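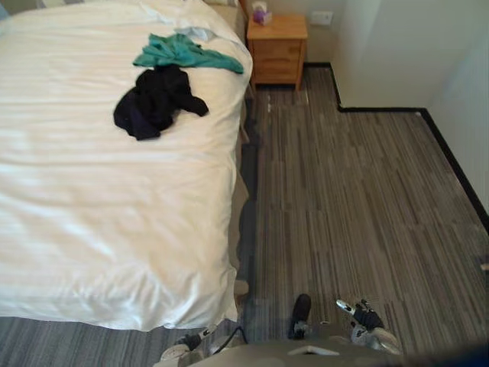

Plonumura Prints - README

Catalog records for reproductive engravings and lithographs after 19th century genre and portrait painters. Data only, no scans in this release. If you want scans, see Access near the end.

Status: working copy. Usable. Not pretty.

What this is

546 records, one per impression. Not one per design. So if we hold three impressions off the same plate you get three rows and they share a plate_id. People keep merging these. Please don't, the states differ and the margins differ, and the dealer stamps are half the point.

Most of it comes from the Hoarau portfolios, bought in two lots and cataloged years apart by different hands. The rest is the Firkthorpe albums. Firkthorpe sheets are pasted down, so no versos, so verso_note is blank for all of them. Blank means not seen. It does not mean nothing there.

Earliest dated sheet is 1817, a stipple portrait with the publication line intact. Everything before it in sort order is undated and only sorts first because of how blanks sort. Fix on the list.

Files

prints.csv - main table
plates.csv - one row per plate or stone, joins on plate_id
makers.csv - painters, engravers, lithographers, publishers
stamps.csv - collector and dealer stamps, text as read
changes.txt - what moved since last time

UTF-8, comma separated, header row, quotes around anything with a comma in it. Semicolons inside a field separate multiple values. Yes I know. It was like that when the card file got typed up and unpicking it is a summer's work.

Fields in prints.csv

print_id - ours, permanent, never reused
plate_id - see above
title_as_lettered - exactly what is on the sheet, spelling mistakes included
title_supplied - ours, only where there is no lettering
after - the painter
by - the printmaker
publisher - as lettered, then normalized in makers.csv
date_text - what the sheet says
date_from, date_to - our range, years only
state - roman numeral, or "before letters", or blank
technique - short list, 11 terms, see below
h_mm, w_mm - plate mark for intaglio, image for litho
sheet_h_mm, sheet_w_mm - whole sheet, often trimmed
paper - free text, uneven
condition - free text, very uneven
source - H or F

Measurements are height first. The older Hoarau cards were width first and in inches. All converted and swapped, and spot checked against the sheets, but if you find a tall standing figure that comes out wider than it is high, that is a miss. Tell us the print_id.

Technique terms

line engraving, stipple, mezzotint, aquatint, etching, mixed intaglio, lithograph, lithograph with tint stone, wood engraving, photogravure, unidentified

"Mixed intaglio" is doing a lot of work. Steel plates of the middle decades often have etched ground, ruled skies, stippled faces and some mezzotint in the dark drapery, and we gave up ranking them. Don't use this field to say anything about how common pure mezzotint was. You will get a wrong answer.

Attribution

"after" is taken from the lettering first, then from matching against exhibition catalogs and sale catalogs. Confidence is in after_conf, values 1 to 3.

1 = lettered on the sheet
2 = not lettered, matched to a known painting
3 = style or tradition, treat as a guess

Threes are nearly all from the Firkthorpe albums, where the compiler wrote painters' names in pencil under the pictures and was quite sure of himself. Sometimes right. He gives one composition, a girl at a well, to two different painters on facing pages. We kept both names and scored both 3.

Reversals: reproductive prints often flip the painting. Column reversed is Y, N or blank. Blank is most of them, becuase you need the painting or a good photo of it to say, and a lot of these paintings are untraced.

Known problems

- Undated sheets sort first (see above)
- Publisher addresses not split out. Moves between streets are good dating evidence and right now they are buried in publisher
- Four or so stamps in stamps.csv are probably the same stamp badly inked
- paper uses "chine colle", "india laid" and "chine applique" for one thing. Search all three
- Accents stripped in makers.csv by an old export. Restored in prints.csv only. Joins on name will fail, join on maker_id
- condition says "good" in the early cards where later cards would say "light foxing, old crease lower left". Not comparable

Not in here

Prices. Insurance values. Anything from the Fandorley loan, which is on loan and stays out, though you will see F-like numbers in old correspondence - those are Fandorley not Firkthorpe. Confusing, sorry.

No original drawings either, and no photographs after paintings except the photogravures.

How people have used it

Tracking which Salon pictures got engraved and how fast. Publisher networks between Paris and London. One thesis chapter on titles changing in translation, which is exactly what title_as_lettered is for. The English titles are mostly more sentimental than the French. A plain "Mother and Child" picks up a whole line of verse crossing the Channel.

Don't use it for print run sizes. A few publisher prospectuses mention editions of around 1000 but they were selling something, and we hold no ledgers to check against.

Access and reuse

Text data is free to reuse, credit "Plonumura Prints" and say which release. Scans on request for study, low res, allow a few weeks. Sheets can be seen by appointment, mornings only, pencils only. The Firkthorpe albums need two people to lift so give extra notice.

Corrections

Send print_id, field, what it says, what it shoud say, and how you know. A sale catalog page or a link to another impression is plenty. Next release planned for April, anything in by the end of March gets looked at for that one.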